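Litavach Parcel Point Moves to Old School, Opens Two Evenings

Thursday, December 11, 2025

Residents of Litavach can collect their parcels in the former village school from next week. The old pickup window at the bus station closed in October, when the lease was ended, and since that time people had to travel to Gririvari for every package, also for small ones.

The new point is run by Bavska, a delivery company which already serves the villages on the other side of the river. It will be open every weekday morning, and on Monday and Wednesday also in the evening until eight o'clock. The entrance is from the yard, not from the main street.
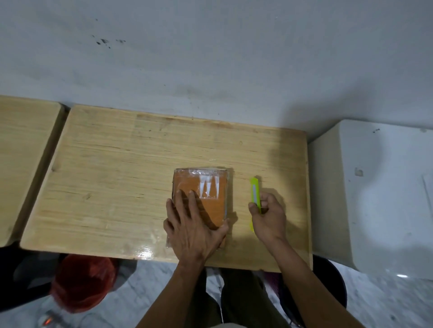

The company says that it handled 2504 parcels for Litavach addresses last year. Most of them came in the weeks before the holidays, and this was the main reason to hurry with the opening. The municipality gave the room free of rent for the first two years. After this time the contract will be discussed again.

Waldemar Nowakowski, who manages the Bavska routes in the district, told us that the work on the room took longer than planned. The heating had to be repaired and the door was too narrow for the delivery carts. "We wanted to open in the autumn already, but the door came late," he said. "Now I only ask people to bring the pickup code and an identity card. Without the code we must search by name, and the line becomes long."

A parcel will be kept for seven days. After that it goes back to the depot in Gririvari, where it can still be collected for three more days before it is returned to the sender. Older residents can name another person to collect for them. The form is available at the municipal office and must be signed only once.
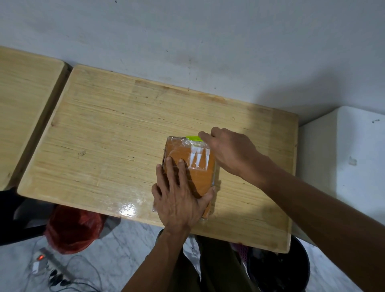

Not everybody is satisfied with the location. A petition with 138 signatures asked for a place nearer to the bus station, because the walk to the school goes uphill and the sidewalk is not cleared well in winter. The municipality answered that the sidewalk is on the list for this season and that a bench will be placed halfway. Customers who wish to check a delivery before they leave may do it at any flat surface inside, and a plain wooden table against a wall is enough for this. Complaints about damaged goods should be made on the same day, with the packaging kept.

Sending parcels will be possible from the end of January. Until then, outgoing mail is still accepted at the Thambiah grocery store, but only packages up to five kilograms. The store is about 500 meters from the school, on the road to the cemetery.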